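Skaller: an episode checker for two-arm tabletop recordings
Data card and notes for version 2

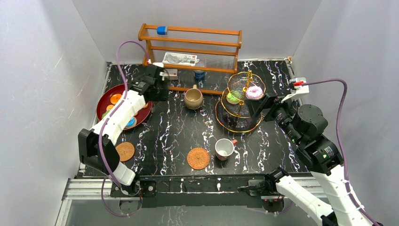 What this is

Skaller is a small set of scripts that reads recorded two-arm episodes and tries to tell you which ones are fit to train on. It comes with the Clulevby tabletop set, 1,896 episodes of two arms tidying and laying out things of the tea-and-cake sort: cups, coasters, a tray, a tiered dessert stand, a rack. The set and the checker share a repository. That was a mistake we now live with, and a change to one tends to break the other.

We wrote the checker after training three policies on data we had called clean. It wasn't clean. Please read the rest with that in mind, including the parts where we say something works.

What's in an episode

Each episode is one folder. It holds the joint positions for both arms, the gripper commands, the gripper readings, a video stream from the fixed camera, and a one-line task label typed by the operator. Commands and readings are stored separately. Don't treat the command as the position. A gripper told to close on a mug handle stops at the mug handle, and a policy trained on readings alone learns to hold things very lightly.

Task labels are free text. "Put cup on coaster", "cup to coaster" and "coaster cup" all turn up and all mean the same job. There is a lookup file that folds them together, made by hand. It reflects one person's opinion of what counts as the same job.

What the checker does

It runs seven tests on each episode and writes a plain text report next to the data. The tests look for:

- dropped or repeated video frames
- joint readings that jump further than the arm can move in one step
- a gripper command with no matching change in the reading
- one arm parked for the whole episode when the label implies both
- clock drift between the left and right logs
- start positions outside the allowed region
- episodes that end while something is still being held

The first five are arithmetic and we trust them. The sixth depends on a region we drew ourselves and have redrawn since. The seventh guesses from gripper width, and it is poor with thin objects. A paper slip between the fingers reads the same as nothing between the fingers, so any job involving one should be checked by eye.

What the checker does not do

It doesn't know whether the task was done. We want to be blunt about this, as earlier notes described the output as a "quality score" and people took that at face value. An episode in which the donut ends up on the wrong tier passes every test. So does one where the operator gave up politely and drove both arms home.

We tried adding a vision model to judge success. It agreed with human reviewers on the easy jobs and went its own way on anything involving clear glass. The edge of a glass plate is hard to find in the video, and the clear rods in the rack are worse. The judge is still in the tree under "extras", switched off. If you turn it on, please don't quote its numbers as results.

The Hiltard planner

Part of the set was recorded with Hiltard, our motion planner, running underneath the operator. Hiltard keeps the two arms out of each other's way by slowing whichever is further from its goal. Operators complained that it made the arms feel sleepy, and they had a point. Episodes recorded this way carry the flag "assist" in the header.

You should think about whether to mix them with the rest. A policy trained on both picks up the slow-downs as if they were part of the job, and we have watched one pause halfway to a cup with nothing near it. Leaving them out costs you most of the episodes where the arms cross the middle of the table. Neither choice is good. Our default is to leave them out.

Hiltard also plans against simple boxes. A tiered stand becomes one tall box, so the planner will never reach in between the tiers and the operator has to switch it off to place anything on the lower ones. Anyone hoping to learn reaching between tiers from the assisted episodes will find there is nothing there to learn from.

Calibration

The camera was calibrated at the start of recording and again in November. The two results don't agree as closely as we would like. Episodes recorded before the second calibration use the first, and we have not gone back to find out when the change crept in. If your method needs camera-to-arm geometry, fit it again yourself on a handful of episodes before trusting ours. If you only feed images to a policy, you can probably ignore this.

Cables are in view in the video, and they move with the arms. One of our early models did noticeably worse when the cables were masked out, which made us wonder what it had been looking at. We'd encourage anyone reporting good results on this set to try the same thing.

Splits

The held-out set is 36 episodes, picked by hand. It is too small. Differences of one or two episodes between methods mean nothing, and we'd prefer you report the raw count over a percentage. The same objects appear in training and test, so the split tells you about new arrangements and says nothing on new objects.

A baseline trained with the Athumani trainer is included so you can confirm the data loads properly. It isn't tuned. Beating it is not evidence of much.

Running it

Point the checker at a folder of episodes:

skaller check path/to/episodes

To list only the failures:

skaller check path/to/episodes --failed-only

To include assisted episodes:

skaller check path/to/episodes --with-assist

The checker never deletes or moves anything. An older version did, and we took that out. Reports from version 1 can't be read by version 2, so run the whole lot again.

Known problems

The clock drift test gives false alarms on very short episodes. Raising the minimum length hides the alarm without fixing it.

Left and right are named from the camera's side of the table. The Athumani trainer names them from the arms' side. The loader swaps them for you, once. If you also swap them in your own code, training will run without complaint and the policy will be useless.

Labels use "plate", "tray" and "dish" loosely, and the lookup file does not sort this out.

Reporting trouble

Open an issue with the episode folder name and the text report. Reports saying the checker passed something it should have failed are the ones we want most. Please say whether you watched the video before filing.

Last edited 14 June 2022.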